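Werkden Local Figures Desk Edition: what you get, and what we would check first

Werkden is a subscription data package for town and county planning offices. It pulls population, housing, permit and commuting numbers into one set of tables that staff can search by place. The seller, Vosora, calls it a complete picture of your community. We stock it and we support it, but we would not call it that.

The Desk Edition holds 438 tables. Of those, 316 reach down to the county level and 218 go as far as individual towns. If your office serves a handful of small villages, the last number is the one that matters, and it is less than half of what the box says. Ask for the table list before you ask for a price. Vosora will send it, though you may have to ask twice.

Town-level housing figures are the strongest part. Units, vacancy, rent and year built are all there, with the source and survey period shown next to each value. Margins of error are included but switched off when you first install it. Turn them on. A vacancy rate for a village of a few hundred people can look very exact on a chart and mean next to nothing.
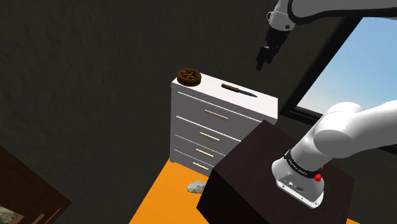 White four-drawer dresser with gold-colored bar handles, computer rendering.

Forecasts are sold as an add-on called Ivex. It takes past growth and carries it forward 20 years. Vosora has not told us how it handles places where a college or a prison makes up a big share of the residents, and our own questions on this have been open since January. Shahla Asadi, who tests the planning software we carry, ran it for three towns she knows well and got one result she would have been willing to show a zoning board. We sell Ivex on request only.

The mapping tool, Mạc, comes with every subscription. It draws boundaries cleanly and exports to the common file types. It does not keep old boundaries, so a town that has annexed land will seem to have grown overnight. The manual mentions this in a footnote.

Licensing is per office, with no limit on users. Publishing tables on a public website is allowed as long as the source line stays on. Updates come by download. The renewal notice arrives early and the cancellation form is hard to find, so write down your end date.

Much of what is in Werkden can be had free from public sources if you have someone with time to gather it. You are paying for the sorting. For an office with one planner that may be worth it, and for an office with its own data staff we doubt it.

For a trial login or the full table list, write to Horácio Torres at the sales desk.

Last updated: 17 February 2024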